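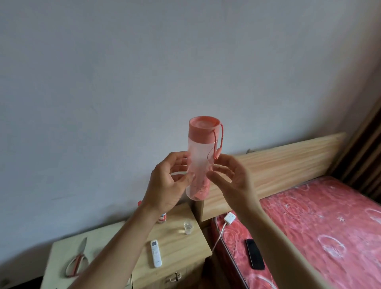

I've been meaning to write about the choir for ages, and now it's January and we've just had our first rehearsal back after the break, so I'm full of it and you're all going to have to put up with me!

A bit of background for anyone new. I joined Jõgi a year and a bit ago having not sung in front of another human being since school. I can't really read music. I could tell you whether the dots were going up or down and that was my lot. A friend from work had been going for years and kept on at me, and one wet evening I gave in and went along, fully intending to sit at the back and mouth the words.

You can't mouth the words when there are seven altos. I found that out in the first five minutes.

What I wasn't ready for was how physical it is. I'd thought of singing as something that happens in your throat, but Ignacio (Ignacio Aravena, our conductor, a man who can hear one wrong note in a room full of right ones) has us stretching and hissing and buzzing our lips for a good quarter of an hour before he lets us near a tune. We do a thing where you breathe in for four, hold, and let it out on a "sss" for as long as you can manage. I got to nine the first time and thought I'd faint. I can do more than 14 now and I'm unreasonably proud of it.

Then there's the moment when the parts go together. We learn them separately, so for the first half of the evening you only hear your own line, and the alto line is very often the same three notes over and over. Dull as anything. Then he brings in the basses underneath, and the tenors, and last of all the sopranos, and your three dull notes are suddenly holding up the middle of this enormous warm chord. I got goosebumps the first time. I still get them, most weeks, usually in the slow one. 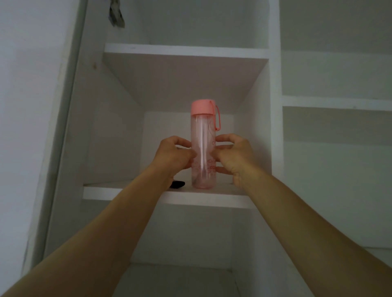 Pink water bottle, on the shelf.

The new programme is a good one too. There's a lullaby, a couple of rounds, and a long piece called "Skemel" that Povilas Dzene wrote for us over the summer. Povilas sings bass and he's been very shy about it, but it's gorgeous. It starts with only the low voices humming and it's nearly two pages before anybody gets a word. The altos get the tune in the middle (finally!!) and I've been singing it in the car, in the shower and, by accident, in the queue at the chemist.

The counting is a nightmare, mind you. There's a bit in seven where I come in early every single time. Raimonds stands behind me and taps it on the back of my chair, which helps until he gets lost as well and then we both go wrong together, loudly.

I've picked up a few things that have made practising at home easier. Little and often beats one long go at the weekend. I record our part on my phone at rehearsal and sing along while I'm cooking, and then I try it against the tenor part, which is horrible and very good for me. Water, plenty of it, and well before you start, as a big gulp halfway through a song does nothing at all for a dry voice. And I've started writing my breaths in with a pencil. I used to think I'd remember where they went. I did not remember where they went.

We're singing at Irnum in the spring, with the Tukalell lot joining us for the second half, so there'll be twice as many voices for "Skemel" and I can't wait to hear that opening hum with a proper crowd on it. I'll put the details up once I have them. In the meantime I've got page six to learn by next week, and it's the one with the bit in seven.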